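Trays and Bottles at Drindbridge
Gallery posted May 13, 2018

Our tray service at the Drindbridge hall has been going since January, and people keep asking what goes on it and how to carry it. We now own 6 trays, all bought secondhand from Kasprzak, and they have held up well. A few pictures from the drinks table follow, with notes for anyone taking a turn on the next rota.
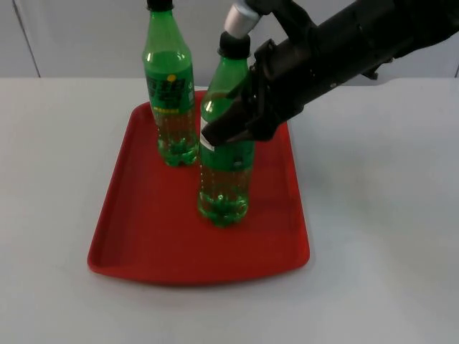 Drindbridge Social Club – Refreshments Team

Two green soda bottles on a red tray. Keep tall bottles toward the back, where they don't get knocked when someone reaches for a cup. The raised rim stops a sliding bottle but won't stop a tipping one, so go slowly through the Bernholm Room door. Cups travel on a second tray.

A green bottle, seen close up. We buy soda in bottles now – cans took up too much of the fridge, and half of them came back opened and unfinished. Last season we got through nearly 800 cups of it, most of them at the two evening concerts.
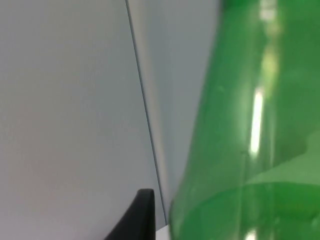 Willis asked whether the bottles could go out earlier, as the line gets long before the first break. Yes, from next time they will be out 5 minutes before the doors open. Please leave the caps on until somebody wants a drink, or the soda goes flat.

The tray again, with both bottles upright and their dark caps on. Trays get wiped with warm water and a little dish soap at the end of the night, then dried and stacked on the lower shelf. Don't use the scouring pads on them. 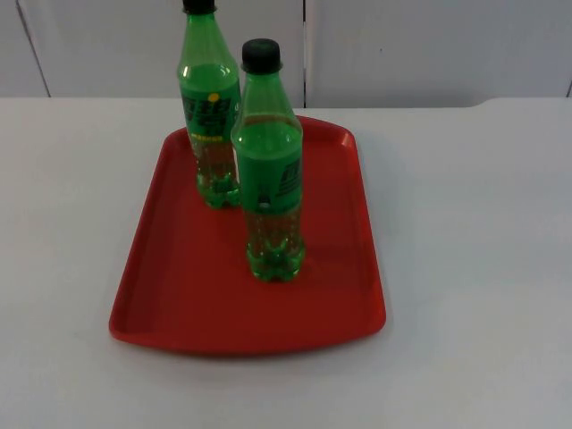 Liesl Pfister, Refreshments Coordinator

Bottles with soda left in them go back in the fridge door. Empties are rinsed and put in the blue bin by the side entrance. The rota for the next concert is on the kitchen door.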